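Curnness Residents' Handbook
Section 4: Electrical Safety in Shared Workrooms

Residents and members are asked to read this section before using the workrooms for the first time. It applies equally to hobby benches, sewing tables and the ground-floor kitchen.
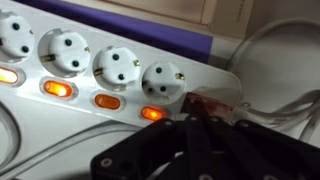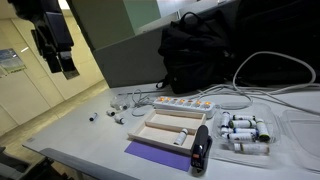
General use of power strips

Plug a power strip directly into a wall outlet. One strip must never be plugged into another, and extension cords are not to be used as permanent wiring.

Check the rating printed on the strip and add up the wattage of everything connected to it. Kettles, space heaters, irons and hot plates draw a heavy load and should have a wall outlet to themselves.

Push each plug fully in. A plug that sits loosely, feels warm or shows brown marks should be taken out of use and reported to Yaa Kpodo at the Wirnmont desk.

Cords and placement

Keep cords away from walkways, sinks and hot surfaces. Do not run them under rugs or through a closing door. A cord on a reel must be fully unwound before use — heat builds up quickly in the coiled part.

Cleaning

Unplug the strip at the wall first. Wipe the casing with a dry cloth and remove dust from the sockets with a soft, dry brush. Sprays and damp sponges are not permitted. Strips in the sawing area are to be cleaned every 2 weeks.

Charging batteries

Charge tool batteries on a hard, clear surface, using only the charger supplied. Batteries may not be left charging overnight. A swollen or leaking battery goes to the collection point by the rear entrance, never into the household trash.

Before leaving

Switch off all tools and unplug anything that heats. The last person out on Monday evenings signs the sheet beside the door.

Questions about this section may be addressed to Gareth Fairclough. Section 5 covers ladders and step stools.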